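Lorkstead Residents' Forum
Board: Services and Facilities
Topic: Proposed change to shared dining hours at Famville House

E_Cabrera (Moderator)
Posted 2020-07-10
Residents are invited to comment on the proposal to close the shared dining room at 7 p.m. on weekdays. The current closing time is 9 p.m. The proposal would save 124 staff hours per year. Comments will be forwarded to the management office without alteration.

P. Poulain
I wish to record my objection. Many residents of the Codton wing work late shifts and depend on the evening opening. The notice issued in April stated that hours would remain unchanged for the year.

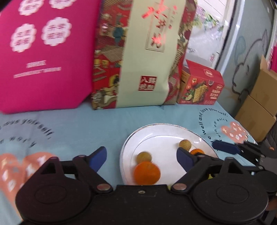 A plate at one of the dining tables, Famville House.

The management office should explain which of its two statements now applies.

Ewan Matheson
With respect to Mr. Poulain, the April notice referred to the laundry and the reading room. It did not mention dining. I support the earlier closing – the noise carries to the ground floor apartments, and six households have already written to the office on this point.

hlondono
I have the notice before me. It says "all shared rooms." Mr. Matheson is mistaken.

On the matter of noise, felt pads on the chair legs were requested last year and have not been supplied. Tablecloths were approved at the same meeting, and residents may continue to use their own. 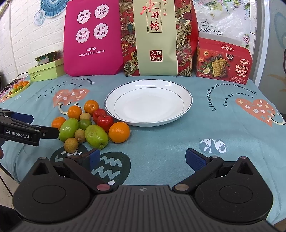
I would ask that the pads be ordered before any reduction in hours is considered. The quotation from Alvarado was for 1,000 pads, enough for every chair in both wings.

Ewan Matheson
I accept the correction on the wording. My view on the hours is unchanged.

J. Nowakowski
Would 8 p.m. be acceptable on a trial basis? Late workers could still collect a meal, and the kitchen would be cleared earlier.

P. Poulain
It would not assist those whose shift ends at 8 p.m. I maintain my objection.

E_Cabrera (Moderator)
Mr. Nowakowski's suggestion has been added to the proposal as Option B. The thread remains open for comment.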